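# The Line That Stays Open

*August 2025*

I did my first shift on the Hiltau listening line in April, and I was so nervous I wrote my own name on a sticky note in case I forgot it. (I did glance at it. Twice!) The line covers Ratow and the farm towns out past Tiltier, where the nearest counselor can be a 70-mile drive, and it takes up to 300 calls a month.

I'd pictured every call as an emergency. Some are, and we train hard for those, but plenty come from people who have had a rotten week and want to say so out loud before it turns into a rotten year. One man talked to me for 44 minutes, mostly about his tomatoes, and then very quietly about his brother. I still think about that one.

Training ran 3 weekends at the Espinoza Center. We practiced asking directly about suicide, in plain words, which felt awful the first time and fairly normal by the tenth. You learn to let a silence sit, too, and I'm a talker, so that was the hard part for me!

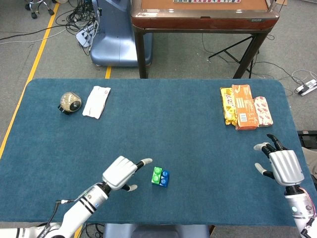 My own way of keeping calm on a long call is a bit silly. I lay one hand on the desk and keep it there, because otherwise I click pens and the caller hears every click. A felt cloth like the teal-blue one on that table would soak up some of my fidgeting, and I've been hinting about it to the shift coordinator for weeks. She says it can go on the list, right behind the new headsets.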